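Sobre nós

A Gustport é uma escola de estudos de consumo. Ensinamos pessoas a ler rótulos, talões, folhetos de promoções e letras pequenas. Não vendemos suplementos, não temos «método próprio» e desconfiamos de quem tem.

Começámos com um curso nocturno de seis sessões, às 20h30, numa sala emprestada. O primeiro programa chamava-se «O que está dentro do pacote» e tinha mais perguntas do que respostas. Continua assim. O que mudou foi o tamanho: na última edição inscreveram-se 204 alunos, e convém dizer que nem todos chegaram ao fim. As páginas institucionais costumam contar as inscrições e esquecer as desistências.

O que ensinamos

O curso base trata de produtos embalados de mercearia, com atenção especial aos aperitivos e às bolachas, onde a distância entre a frente e o verso da embalagem costuma ser maior. A frente diz «receita tradicional». O verso traz a lista de ingredientes por ordem decrescente de peso, e é por aí que mandamos começar. Depois vem a tabela nutricional por 100 gramas, a única que permite comparar dois produtos. A coluna «por porção» depende da porção que o fabricante escolheu, e há porções que só fazem sentido para quem come três batatas fritas e fecha o saco.

Também falamos de prateleiras: o que fica à altura dos olhos, o que fica em baixo, quanto dessa arrumação é estudo e quanto é hábito. A literatura sobre o assunto é menos sólida do que os manuais de vendas dão a entender. Dizemos isto na primeira aula.
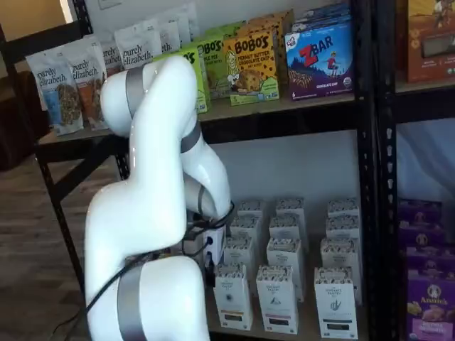 Pois eu acho que exageram na desconfiança, escreveu-nos Athina Stergiou depois do curso base. Nem toda a gente tem vinte minutos para escolher umas bolachas, e há dias em que se compra o que se conhece e pronto. Publicamos o comentário porque tem razão em parte. Passámos a incluir uma sessão sobre compras com pressa, com duas ou três verificações que se fazem num instante — e mesmo essas, admitimos, pouca gente mantém passado um mês.

Quem somos

A coordenação pedagógica é de Sofia Politis, que escreveu o caderno de exercícios e o reescreve todos os anos em junho. Os restantes formadores vêm da nutrição, do direito do consumo e do retalho. Não lhes chamamos equipa de excelência. São pessoas competentes que corrigem trabalhos dentro do prazo, quase sempre.

Como nos financiamos

Vivemos das propinas. O curso completo custa 1395 euros, valor que inclui o caderno e as sessões de revisão, e que alguns candidatos acham caro. Talvez seja. Quem só quer aprender a ler uma tabela nutricional fica bem servido com o curso base, e é isso que respondemos quando nos perguntam. 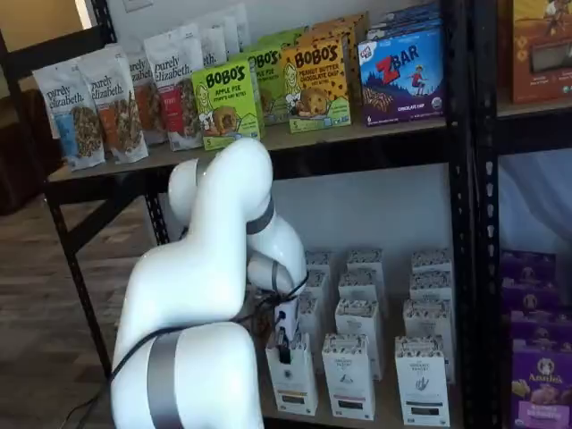 Não aceitamos patrocínios de marcas alimentares nem de cadeias de distribuição. Já recebemos propostas, algumas simpáticas, quase todas com a palavra «parceria» no assunto da mensagem. Recusámos. Isto não nos torna isentos por magia: também temos interesse em que o leitor se inscreva, e esta página foi escrita por nós.

O que não prometemos

Não prometemos que vai gastar menos. Alguns alunos gastam mais. Não prometemos que vai comer melhor, porque saber o que um produto tem e deixar de o comprar são coisas diferentes. E não emitimos selos, certificados de «consumidor consciente» nem listas de produtos aprovados.

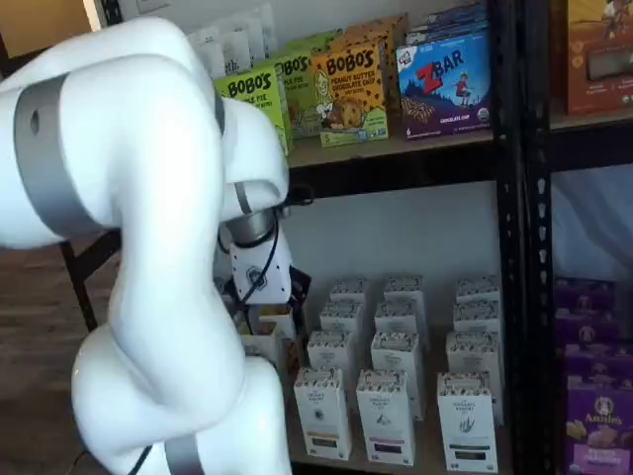 Braço robótico branco junto a uma prateleira baixa.

Contactos e inscrições

As inscrições fazem-se pelo formulário deste sítio ou na secretaria, até às 19h. Leia as condições antes de pagar, incluindo a parte sobre reembolsos. Se encontrar nelas uma frase que não se entenda à primeira, escreva-nos a dizer qual é.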